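Community choir singers wanted, all voices

Lundance is putting together a new choir for the winter season and we would love to have you in it! We sing folk songs, a bit of gospel, and two longer pieces by local composers that have never been done in front of an audience. You don't need to read music. Practice tracks go out for every part, and plenty of our singers learn entirely by ear.

Rehearsals start in November at the old Uvitz schoolhouse and run for eight weeks, two hours each evening, with a tea break in the middle (bring your own mug, please). We have places for 147 singers and especially need tenors and low altos, so if you have ever been told your voice is "kind of in between," write to us.

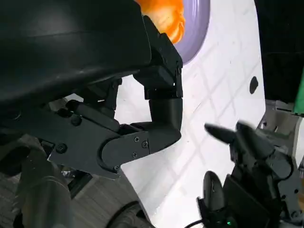 The season ends with a concert at Cornurholm Hall, which seats 378, and the sound in there is wonderful, even from the back row under the balcony. Singers get two free tickets each. There is no fee to join, but you should be able to make at least six of the eight rehearsals and the full run-through at the hall.

To sign up, send us your name, your voice part if you know it, and a few lines about any singing you have done. Shower singing counts! Sign-up closes September 3, 2026. Rides from Shehu can be arranged, so mention it in your note if you need one.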